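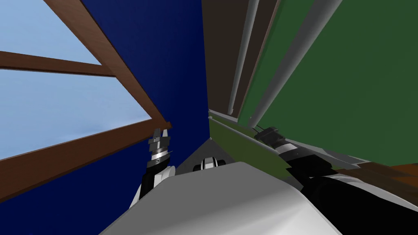 Page last changed Feb 4, 2020

Progress report to Stostholm, second period. Tinbridge group, two-arm work.

Written fast, between runs. Natália Veloso did the training sections, I (Ermelinda Guerreiro) did the rest and pasted it together. Spending sheet went separately to your office in December, nothing in it has changed.

Short version

Self-view calibration works in simulation when the camera is badly off level. It did not work at the end of the first period. What changed is mostly how we sample camera tilt, plus one bug that had been eating our left-arm labels since the start. Real hardware is behind schedule. We are asking to move one milestone, see near the end.

What we said we would do

From the proposal: a robot with two arms and a camera on its body should be able to tell where its own grippers are from the camera view alone, without a printed target and without somebody stopping the line to recalibrate. Then use that estimate for a simple two-handed task. Test it first in Rerkholm (our simulator), then on the bench.

The hard part is the view. Everyone's demo has the camera level and looking down at a table. Ours gets bumped, mounts sag, and in some setups the camera is looking up past the robot's own body at the walls and window, with the room leaning over on its side. Arms coming in from both sides, white torso filling the bottom. The old model had basically never seen that and it fell apart.

Scenes

The training set is now 1,729 rooms, all built in Rerkholm. Very plain rooms. Flat colored walls and panels, wooden window frames, a few boards and rods, sky behind the glass. We were going to buy a set of detailed textured interiors and decided against it after a small trial, the model did no better with them and rendering slowed to a crawl. Money for that line is unspent.

Held-out set is 146 rooms. These were split off before any training and Natália keeps the list, I have not looked at them except through the scores. Same generator though, so please read the results with that in mind. They are new rooms but not a new kind of room. The Leitão set (below) is our attempt at a new kind.

Things we vary per room: wall and panel colors, where the window goes, light direction, position of the loose boards and rods, both arm poses, camera position and tilt. Things we do not vary yet: the robot. One body, one gripper type. Yes, this is a limit.

Method, what changed

1. Tilt sampling. Before, we drew camera tilt from a bell curve around level, which sounds reasonable and gave us almost no steep views at all. Now tilt is drawn flat over the whole range, pitch and roll separately, and then we reject views where neither gripper is visible. Views with only one gripper stay in. Training takes longer to settle but it settles in a better place.

2. Torso as anchor. The model now predicts the outline of the torso shell first, and gripper positions relative to that. The shell is big, smooth and nearly always in view, and it doesn't move relative to the camera unless the mount moves. Natália's idea, I was skeptical, I was wrong. Helps most when the room gives you no clue which way is up.

3. Left/right. Bug. The mirror augmentation flipped the picture and did not swap the arm labels, on one code path only. So for part of the training data the left arm was called the right arm and the model learned to hedge. Fixed. All first-period numbers for left-arm error should be treated as bad. We have re-run them and the corrected table replaces the one you have.

4. Occlusion by dark objects. The fingers are black and the arm links are mostly black, so against a dark panel or navy wall the tip is hard to find. We added a term that weights the silver wrist band more, because that part shows up against nearly anything. Crude. Works ok.

Results

Each condition was run for 300 episodes in the held-out rooms. One episode = robot placed, camera tilted, estimate made, then both grippers asked to move to facing positions with a small gap between them. Success means they end up facing and inside tolerance, no contact with the room or with each other.

- Level camera: old model fine, new model fine. No real difference and we don't claim one.
- Tilt up to 20 degrees: old model loses a lot of episodes, new one close to its level performance.
- Steeper than that: old model fails nearly always. New one succeeds in most episodes, with the failures bunched up (see next).
- Steep tilt, torso anchor switched off: drops to somewhere in between. So the anchor is doing a good share of the work, and the sampling is doing the rest.
- Steep tilt, sampling put back to the bell curve, anchor on: worse than the above. Sampling matters more than the anchor. Surprised both of us.

Full table with error per arm is in the attachment. Left and right now agree closely, which they should have all along.

Where it fails

Three kinds mostly.

Long thin objects near the gripper. Gray rods especially. The model sometimes decides a rod is a continuation of the forearm and puts the wrist way too far out. It happens more when the rod runs in the same direction as the arm. We have started adding more rods to training rooms, early result is good but not run on the full held-out set yet so no claim.

Window beams. When a fingertip is right up by a wide brown beam the depth estimate goes soft. Position in the view is right, distance is wrong. Gripper then moves as if the beam is further away than it is. For a simulator that costs nothing. For the bench it costs a gripper. We now refuse to move if depth confidence is low, and that costs us some episodes counted as failures in the table.

Low contrast. As above. Wrist band weighting fixed part of this.

One more that is not really a kind: a handful of episodes where the estimate was good and the motion planner gave up. Counted as failures, we did not take them out.

Leitão set

Small set of rooms made by hand by a student who has never seen our generator, on purpose. Odd proportions, slanted walls, furniture in silly places. Too small for a proper number. The new model holds up on tilt and does worse on depth. My reading is the model has learned something about how our rooms are sized, and leans on it. Natália thinks it is the lighting. We'll test both, sizes first becuase it is the cheaper one.

Hardware

Late. The bench robot arrived, second arm had a wrist encoder fault and went back. It's here again now and passes its self test. We have run the estimator on recorded views from the bench with one arm attached, just to see that it loads and does not do anything stupid. It gives sensible torso outlines. Gripper estimates are shaky, and we have no ground truth set up yet so cannot say how shaky.

No two-arm motion on the bench yet. Will not start until the depth refusal rule has been checked by someone other than the person who wrote it.

Compute and time

More than planned on rendering, less on training. Flat tilt sampling means many rejected views so we render a lot that we throw away. A cheaper rejection test (check gripper visibility from geometry before rendering, duh) went in last month and cut most of the waste. Should have been there from day one.

Staff as before. No changes to ask for.

Request

Move milestone 3 (two-arm task on bench, tilted camera) by one reporting period. Milestones 1 and 2 are met on our reading, please confirm. In exchange we can bring forward the release of the scene generator, the code is clean enough and the docs are half written. The unspent textures line we would like to put toward a second gripper type, so the robot isn't always the same robot. If that needs a form please send the form.

Next steps

- finish rod-heavy training run, full held-out test
- room size test vs lighting test on Leitão set
- ground truth rig for bench, markers on the wrists only, removed for the real test
- independent check of the refusal rule
- second gripper model in Rerkholm, even if the money isn't moved
- write-up, Natália has a outline

Questions to either of us. For anything about the table ask Natália first, she'll have the logs open.

Related items

Two-arm work: first period report (left-arm numbers superseded)
Corrected error table, both arms
Rerkholm scene generator: notes on room parameters
Tilt sampling, short memo
Leitão rooms: how they were made
Bench robot: encoder fault and return
Stostholm reporting guidelines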